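Troklow 深色多面大碗使用两个月小记

去年底搬了工作室，公用的长桌一直缺几件能装东西的大容器。Idun Amundsen 推荐了 Troklow 这一系列，我分两次下单，到现在用了整整60天，写一下感受。

先说外形。碗身是一块一块的斜切面，上宽下窄，颜色很深，表面光亮。网店的照片偏灰，实物要深不少。我们的桌子是浅色木面，深色的碗放上去很显眼，喜欢低调风格的人可能会觉得太重。

尺寸方面，下单前一定要量桌子。这个系列看着像普通果盘，摆到桌上才知道占地方，几只挨在一起，剩下的桌面就不多了。收纳也是问题，碗口太宽，我家的橱柜深度不够，只能长期放在外面。

平时主要装水果、线团和待寄的小包裹。装满以后单手不好拿，碗沿虽宽，手指却没有合适的着力点，搬动时还是两只手稳妥。 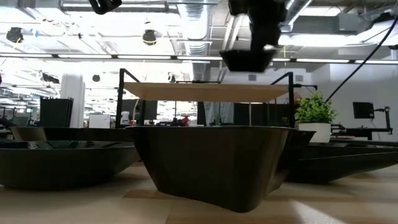
清洁和保养

亮面容易留指纹，灯光一照更明显。我用微湿的软布擦，再用干布收一遍，基本没有水痕。棱线之间的凹角会积灰，隔一阵要用软刷扫一下。说明书写着不要进洗碗机，我照做了，目前没发现掉色或划伤。

碗底没有防滑垫，在木桌上推的时候有摩擦声。我自己贴了几片毛毡，之后就好多了。建议厂家直接配上。

价格

单只200元，不算便宜。同事 Birthe Ingvarsson 买过 Zirkel 的圆碗，价格低一些，也更轻，还能叠起来放，但碗壁薄，造型也普通。如果只是想找个装水果的碗，买那种就够了。

包装给好评，每只单独一个纸箱，四角有泡沫，收到时都完好。第二单发货慢了几天，客服有回复，态度正常。

评分：外观满意，实用性中等，收纳扣分。大号我不打算再添了，等7月出小号，会买一只放在门口装钥匙。

2019年6月24日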